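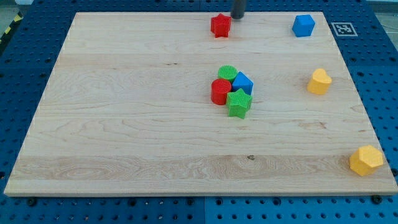
## Arm build group - minutes, April

Held at the big bench in the Brerkell shared workshop, start 7:15 pm. Minutes taken by Hanyu Zheng. Please send me corrections if I wrote something wrong.

### 1. Minutes of last meeting

Accepted with one change. The spare power supply is kept in the grey cupboard, it is not at Desmet's.

### 2. Work surface

The glued wooden board stays on top of the blue pegboard table for now. Two members asked for a plain painted sheet, as the dark grain and the small knot could confuse the colour detection. Others like the wood and do not want to paint it. We agreed to try first with the detection settings and to look at the paint again next month.

The square marker stays flat on the pegboard at the right side, outside the board. Please do not put tools or cups on it. If somebody moves it, the calibration must be done again and written in the log book.

### 3. Blocks

The set in use has stars, cylinders, hexagonal prisms, a triangular prism and a heart, in red, green, blue and yellow. Discussion was mostly about blocks which stand close together. When the green star is tight against the red cylinder and the blue triangle, the planner has little space for the finger to go between. Tekeck branch of the code has a "push apart first" routine, but it is slow. Agreed:

- test the push routine with the tight group near the middle of the board
- keep the other blocks spread out, so that we compare the same thing every time
- use the left half of the board as the target area

### 4. Gripper

The finger came down too low beside the far edge in the last tests. Hanyu will set the lower height limit in the Clasus controller and reduce the speed to 30 per cent until the limit is proven. The emergency stop must be in reach of a person at all times - this was already agreed but not always followed.

### 5. Money

Balance is $758. Approved: up to $30 for new bolts and washers for the table. The request for a second camera is postponed.

### 6. Other business

- The striped marking on the floor marks the area to stay out of when the arm has power. Visitors should be told at the door.
- Log files older than 2500 runs can be deleted after a backup.
- Key for the side door: ask Hanyu.

Meeting closed 8:40 pm. Next meeting at the same place and hour, with item 2 first on the list.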